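Handling and Sensing, Practical Unit 3
Comparing hand-held grippers on a small round object
Notes by Aba Bonsu, revised 21st September

Read before you come to the bench. The notes from July had the finger sets labelled the wrong way round in the table, so if you have inherited a copy from someone in the year above, bin it.

What the unit is for

You will compare two sets of fingers, Kurnus and Naser, on the dullest object we could find. A table tennis ball is light, round and stiff enough to keep its shape under a sensible squeeze. It has no corners, no handle and no preferred way up. Students tend to look at it and assume they will be finished by lunch.

The trouble with a ball is that it leaves. Touch it with one finger before the other and it rolls towards the late one, or past it, or under the bench, where Theophilus Asante keeps his cables. A cube forgives a lopsided approach because friction with the table holds it still while the second finger catches up. A ball has very little to hold it, so it reports every error in your centring at once and in public.

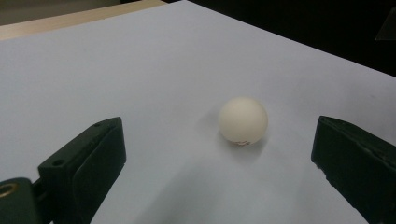

Centring is therefore the first thing we score. Before you close, stop and judge the gap on each side. If both fingers travel at the same rate and the gaps differ, one finger arrives first. Whether the ball then rolls into the middle or climbs out over the top depends on how fast you close, how high on the ball the contact falls, and the finish of the inner faces. You are to record what happened, including when it was embarrassing. A results sheet with no failures on it will be read with interest and marked accordingly.

Contact height deserves its own paragraph, having ruined more runs than anything else. Squeeze above the middle of the ball and the finger faces push it down into the table, which looks secure until you lift and find you have lifted nothing. Squeeze well below the middle and the ball tends to ride up and out. Aim level with the middle, or a hair below it, and keep the fingertips clear of the paper. Dragging them along the surface puts nicks in the inner faces, and a nicked face is a different finger from the one you tested last week.

Procedure

1. Tape the paper flat. Creases steer the ball.
2. Fit the Kurnus fingers. Tighten both screws, then check them again after ten closes.
3. Put the ball down, let it settle, and take your hand away completely.
4. Approach, pause, close, lift, hold for a slow count of five, put down.
5. Write down the result before you start the next one. Memory is generous.
6. Do 30 closes, change to the Naser fingers, do 30 more.

Pairs who finish early may add the slow-close setting. Up to three pairs have managed this in a session, and they were not the chatty ones.

The camera view

You will be working from the video afterwards, so learn what the camera on the tool can and cannot tell you. It looks down past the fingers, which makes left and right easy to judge and depth rather hard. A ball that seems nicely between the fingertips may be well beyond them. Shadows help: watch the one under the ball and the one under the finger, and see how they close on each other as you move in.
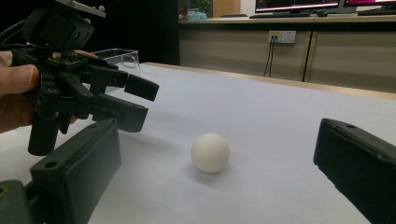 Tracking is handled separately from the video, and the two are joined up later by the Tamuno script, which is slow and has opinions about file names. Each tool carries its own markers, and the system finds the tool by them, so keep sleeves, hair and spare hands out of the way. Look at how the other gripper is held, with the thumb along the top of the device and the fingers curled beneath, leaving the small white balls on the upper plate in plain view. Copy that grip. The exposed circuit board below its camera is also in plain view, and should be left to get on with its life. Mind the cable at the top as you turn the tool, and plan your turns so it doesn't sweep across the paper.

Writing up

Hand in one sheet per pair, with a written comparison of no more than 700 words. The Stimcombe template allows 375 for discussion, and you should use them on the failures. Say which finger touched first, where the ball went, and what you would change. "The gripper slipped" is not a finding.

If your two sets of fingers come out the same, say so. Theophilus is fond of a null result and will mark it kindly, provided you have left his cables alone.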